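I keep reading that everyone should clear their kitchen counters. My cousin Yi-chun Lo swears by it, and she sent me the Drester plan, a 30 day program where you put away one thing a day and feel lighter by the end. I got to day eight before I started asking questions.

First question: where does the stuff go? The plan says "into a home of its own." My cupboards are full. They were full in April when I moved in. So the toaster went on top of the fridge, and now I need a step stool to make toast. I don't feel lighter on the step stool.

Second question: who measured the calm? The booklet claims a bare counter saves 46 minutes a week. Doing what? I spent five of those minutes this morning looking for the salt, which used to live next to the stove, where I use salt.
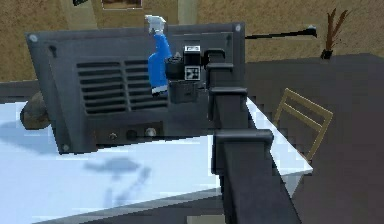

*A gray arm at the edge of a table, gripper closed on something.*

I'll give the plan one thing. Going through the drawers turned up three can openers, and two of them don't open cans. Those are gone and I don't miss them. But I could have done that without a booklet, and without the Drester baskets it suggests on nearly every page (funny how owning less starts with buying baskets).

Chia-hao Kuo wrote to me after my last post to say I wasn't giving it a fair try and that the change comes in the third week. Maybe. People said the same about the standing desk, and that's holding up a fern.

The toaster is back on the counter as of tonight. The salt too. I'm leaving the knife block in the cupboard for now, mostly because I can't remember which one I put it in.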